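Recogida de demostraciones (robótica)

La recogida de demostraciones es el procedimiento por el que se obtienen ejemplos de una tarea de manipulación para entrenar un sistema de aprendizaje por imitación. Cada ejemplo, llamado episodio, reúne las imágenes de una o varias cámaras, las posiciones articulares y la apertura de la pinza, todo ello con una base de tiempo común.

Procedimiento

En la variante más extendida, un operador dirige el brazo por teleoperación. Antes de cada episodio se modifica la disposición de los objetos para que el modelo no memorice una posición fija. Los episodios fallidos se conservan con una etiqueta propia o se descartan, según el protocolo.

Conjunto Rotero

Rotero es un conjunto de demostraciones de colocación de piezas pequeñas, con letras de espuma y un plato como recipiente. Consta de 461 episodios, de los cuales 400 se destinan a entrenamiento y el resto a validación. Las tomas se graban a 10 Hz con 2 cámaras - una fija y otra en la muñeca del robot. La anotación se realiza con la herramienta Rendemano, que segmenta cada episodio en aproximación, agarre, traslado y suelta.

Limitaciones

La cámara de muñeca ofrece buena resolución cerca de los dedos, pero su campo es reducido y los objetos periféricos quedan recortados. El criterio de Hoekstra, adoptado en Rotero, exige por ello que toda pieza sea visible en al menos una vista al inicio del episodio.

Véase también: Aprendizaje por imitación; Teleoperación; Brutilwood (conjunto de datos).

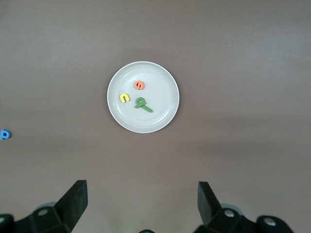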